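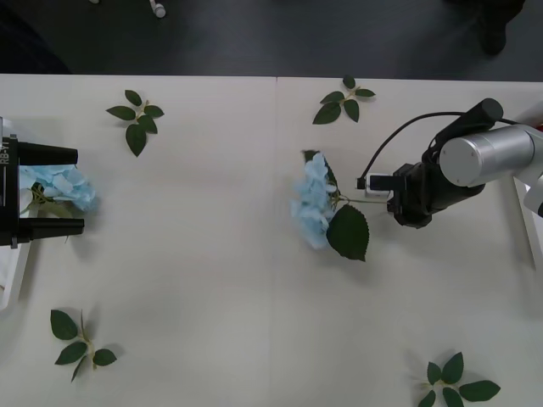 White tabletop, two panels, seam down the middle

Ticket: Ceremony script won't save after the vow section
Opened by: Isla Rutherford
Product: Nepia script builder, celebrant account
Status: Resolved

Hi team, me again, sorry! I'm a humanist celebrant in Priltdale and I write all my wedding scripts in Nepia. Since the November update I can't save anything I add after the vows. I type away, hit Save, get the little green tick, and when I open the script again the ring exchange and the closing words are gone. The readings before the vows are fine. I've got a couple getting married in 5 days and they'd like to see their draft, so I'm a bit twitchy.

What I've tried so far:
Logged out and in again. Same thing.
Switched from my laptop to my tablet. Same thing.
Started a fresh script from the blank template. That one saved fine, all the way to the end — so it's something in my own template, I guess?

Reply from Wilma Baird, Nepia support
Hi Isla, thanks for trying the blank template, that helps a lot. Could you tell me whether your own template has the legal declaration wording in it, and if so where it sits?

Isla Rutherford
It does! I keep it in its own box right after the vows. I copied it over from a Word document ages ago, and I've used it for some 35 weddings without a hiccup.

Wilma Baird
I think that's our culprit. The update locks declaration boxes so the wording can't be changed by accident, and pasted ones seem to be locking everything below them too. Please delete the box, then use Insert > Declaration and pick your region. Copy your closing words somewhere safe first.

Isla Rutherford
Done, and it saved! I closed it and opened it 3 times to be sure. The ring exchange is there, the handfasting is there, even my note to myself about the ribbon. Two of my older templates still have the pasted box, so I'll redo those tonight (with a large cup of tea). Is there a fix coming for the pasted ones?

Wilma Baird
Yes, Taha Sqalli is working on it now. I've linked your ticket to his and you'll get an email when it goes out. Closing this one, but reply here if it comes back.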